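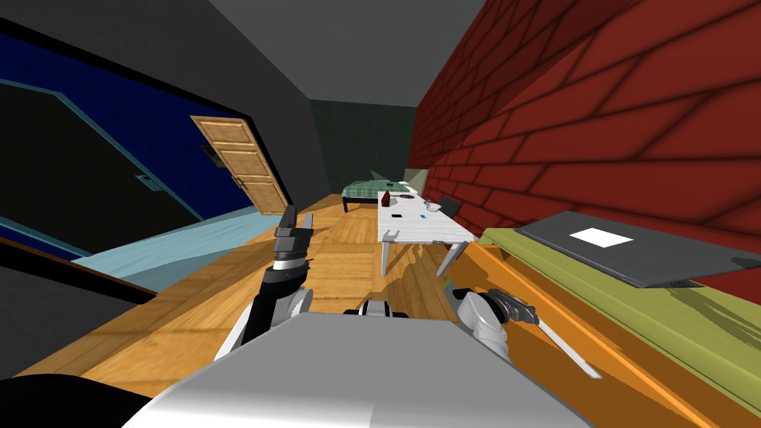
Nurmont: The Complete Series (Box Set)

Format: DVD, 2 discs
Studio: Wurner
Running time: 300 minutes
Subtitles: English

Wurner calls Nurmont "the period drama that changed television." We'd call it five hours of good coats and slow talking, with one strong episode near the end.

The story follows a salt merchant's widow who comes back to the port of Nurmont to claim a warehouse her brothers have already sold. The Ghumman family wants her gone. So does the harbor master, for reasons the script takes far too long to get to. The court hearing is worth the wait – the wedding is not.

The box says "fully restored." We compared it with the old Flilness release and the night scenes are a little clearer. The sound seems the same to us, including the hum in episode three. If you own the Flilness discs, keep your money.

Extras are thin: a trailer, a gallery of costume sketches and a "making of" that is mostly clips from the show.

The set is sold as a limited edition of 900, though the sleeve doesn't carry a number and Wurner hasn't said whether more will follow in January.

Item no. 1288
Region 1 only
Opened sets can't be returned unless a disc is faulty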